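I got to the Sarkton packhouse outside Astley a good half hour early, which meant I got the bad coffee AND the good parking spot. The open morning was meant for small growers like me (I do peaches and a few rows of plums, nothing grand), and there were 17 of us in borrowed hairnets by the time Teresa Pawlak came out to fetch us.

She started on that floor as a packer and now she runs the evening shift, so she knows where everything used to be. The first thing she showed us was a strip of paler concrete where the old sorting belt stood. Fifteen people worked along it, shoulder to shoulder, turning fruit over all day. Since July the grading has been done by a camera line from Inex, and I could have watched it for an hour — fruit rolls under a hood, a little puff of air, and off it goes down the right chute!

So I asked what everybody asks. Where did the fifteen go? Eleven are still there, Teresa said, two retired and two left for other work. Most of the eleven are on what she calls the fussy jobs: gift boxes, netting, checking what the line kicks out. Abilio Iglesias, who has packed there longest, told me his shoulders are better and his days are lonelier. You can't chat across a machine the way you could across a belt. He misses the radio, too. 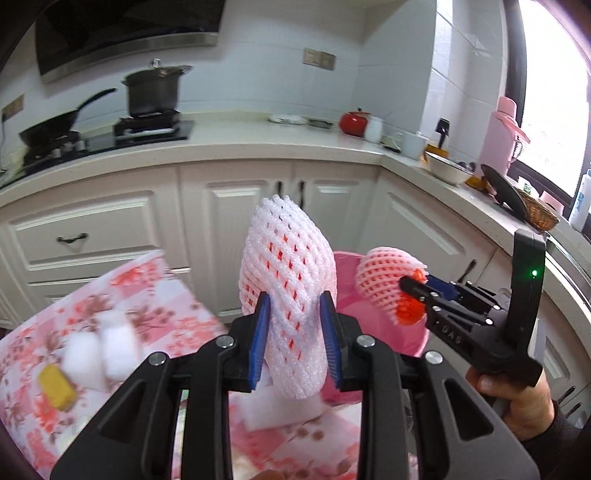 Netting is the part I really came for, because at my place it eats the whole afternoon. Those stretchy foam sleeves go on every single piece we send out in gift boxes, and by box twenty my thumbs hate me. Malte Tiedemann, who came over from the Sauerland branch to look after the machines, said soft packaging is still one of the awkward ones. I can see why. Pinch a foam net between two blue ribbed pads and it goes narrow at the waist and fat on top, with the orange-red showing through the slits, and you still have the fruit in there to think about. Abilio does it by feel and talks the entire time.

What I liked is that they didn't pretend it was all roses. Caradog Ruddock, who does the rosters, put up the numbers: 933 crates on a good day now, against 306 on the belt. But somebody has to clear jams at night, and the first month the shifts were a mess. People got retrained in a hurry and a few of them were pretty sore about it. The pay for line minders went up in the end, after some arguing.

On the way out Jaqueline Magaña from the front office let us each take a bag of seconds. Mine were gone before I hit the county road. I've asked for a price on the smallest grader they sell, and I'm still doing the gift boxes by hand this season.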